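Regional Security Program: Notes for Members
July 27, 2010

Maritime Information Sharing: Working Group Completes Second Round

The Istari Center's working group on maritime information sharing in the western Indian Ocean has completed its second round of consultations. The final paper will be presented to members in November. The following summary is provided for members who did not attend the sessions and for partner institutions that have asked to be kept informed.

The group was asked to consider a narrow question: how coastal states with small navies and limited budgets can exchange information on vessel movements without entering into a formal defense arrangement. Several governments in the region have said in private that they would welcome such an exchange. Few have been willing to say so in public, and the reasons differ from one capital to the next. In some cases the difficulty is constitutional, as the sharing of coast guard records with a foreign authority requires an act of parliament. In others it is a matter of domestic politics, particularly where a maritime boundary remains in dispute.

Oduor Were, who chairs the group, opened the round with a review of existing agreements. His paper examines 16 bilateral instruments now in force and finds that most were drafted with fisheries enforcement in mind. Only a small number mention piracy, and those that do leave the handling of detained persons to later negotiation. Mr. Were recommends that any new arrangement begin with the fisheries provisions, which are already understood by the officials who apply them, and extend outward from there.

The second paper, by Aušra Hunt, deals with the position of outside powers. Ms. Hunt notes that naval deployments by distant states have grown quickly and that coordination among them takes place largely without the participation of coastal governments. She does not regard this as deliberate exclusion. The coordinating bodies were formed in haste, by navies accustomed to working together, and the question of local membership was put off. Her paper proposes that observer seats be offered to coastal states on a rotating basis for an initial period, with full membership to be considered afterward.
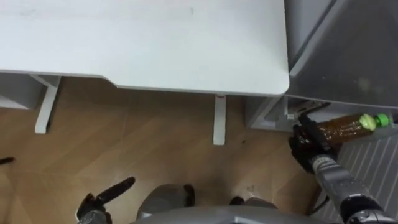

Discussion of the Hunt paper was extended, and members did not reach a common view. Musyoka Kariuki argued that observer status would carry obligations without influence, and that a coastal government accepting such a seat could find itself associated with operations it had no part in planning. He favored a separate regional body, modest in size, which would deal with the outside navies as a single party. Others questioned whether the funds for a secretariat could be found. A note setting out both positions will be attached to the final paper.

The group also received the results of the incident survey prepared by Felista Temba and Subira Temba. The survey brings together 3,190 vessel reports from port authorities, shipping agents and insurers, of which 187 were found to describe the same event as another report in the collection. The authors draw attention to the wide differences in how authorities record the time and place of an incident, and to the absence of any shared definition of an attempted boarding. They suggest that a common reporting form would be of more immediate use than a new treaty, and that it could be adopted by administrative decision in most of the states concerned.

Members expressed broad support for the proposed form. A draft has been circulated in English and French, with Arabic and Portuguese versions to follow. Comments on the draft should be sent to the program office in writing and should state whether they may be attributed.

The third round will take up the legal treatment of suspects detained at sea, including transfer agreements and the capacity of local courts. Papers on these subjects are invited from members and from qualified outside contributors. Proposals should not exceed one page and should indicate the sources to be used. The meeting is limited to 50 participants, and priority will be given to those who attended an earlier round.

Printed copies of the Were and Hunt papers are available to members on request. The incident survey is restricted to working group participants until the contributing port authorities have approved its release.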